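Two-Arm Fruit Sorting: Project Report
Manalastas Hall Robotics Club
Femi Iyamu, Lizelle Molefe, Shiela Agbayani
Advisor: Peter Slanina
January 30, 2023

Goal
We wanted 2 arms to share one basket of mixed fruit without running into each other. Last year's team used a single arm and blocks of one size. We picked fruit because the shapes and weights vary a lot.

Work so far
We started in September with the mounting beam and wiring. Lizelle wrote the control code and Shiela handled calibration. Femi ran most of the recording sessions, where a person guides the arms through a task and the joint positions are saved. We have 1,276 recorded runs. We threw out 111 of them, mostly for dropped items or a lost connection to the left arm.

Each run is a short task, such as taking one piece out of the basket or moving a bag out of the way. Bags were added in the second round of recording. They are harder than fruit because they change shape when touched.

Problems
Grapes are still the worst item. The fingers either miss the stem or squeeze too hard. Melons are near the limit of how far the gripper opens, and we had to rewrite the approach angle for them. The cables also needed more slack than we planned, so we rerouted them along the forearms.

Next steps
We will retrain with the cleaned set and test with the basket in new positions. Jennylyn Padilla is joining us to work on the grip force settings, starting with the softer fruit.
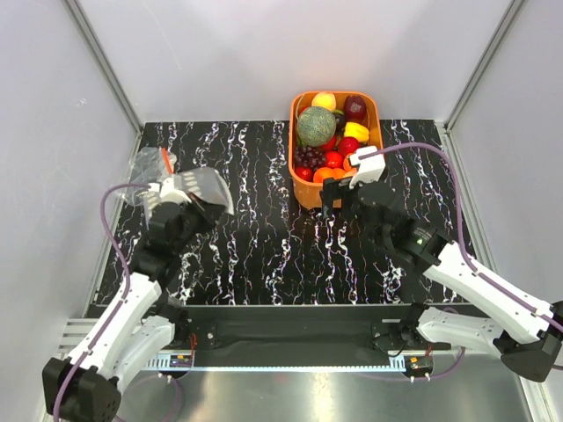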